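2024-04-10
By the site safety desk, Urircombe

Cool room and packing shed, walk-through checklist with comments

1. Cool room door opens from inside. Yes. Stiff, and the glow sticker on the release has worn to a grey smudge. Replace it before May.

2. Racking load signs. Present on both bays, each rated to 990 kg. I doubt anyone has weighed a full bay since the Bondik shelving went in. A sign is only as good as the last person who read it.

3. Floor drains clear. Marked "OK" on the last three sheets in the same pen and the same handwriting. I lifted the grate near the wash trough and found peelings and a glove. Not OK.

4. Root vegetables and pears sorted, spoiled stock removed. Partly. The bottom crates had not been turned. A dark dimple near the top of a piece may be nothing, or it may be soft underneath – press it with a thumb before it goes back in the bin.

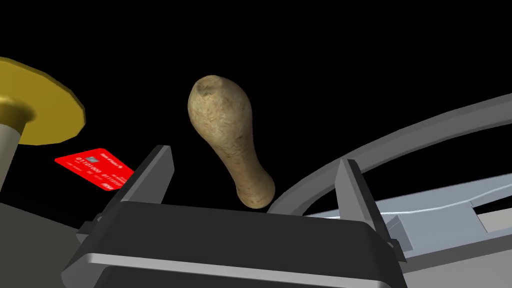
Chatzigeorgiou's reply on the draft was that turning every crate takes half a shift, and that the rule was written for a shed a third of this size. Fair enough, but then change the rule. Ticking a box for work that wasn't done is worse than leaving it blank.

5. Extinguishers. Two tagged, one with no tag at all. Clininby say theirs are serviced on a rolling plan. I have asked for the plan in writing.

6. Sanitiser strength. Log reads 305 ppm every morning for a fortnight. Nothing reads the same every morning for a fortnight. Retest with fresh strips and initial each entry.

7. Forklift aisle, 3000 mm clear width. Measured at the narrowest point with the pallets in. Passes, until the empties are stacked there again.

8. First aid kit. Full. Eyewash in date.

Items 1, 3, 4, 5 and 6 stay open.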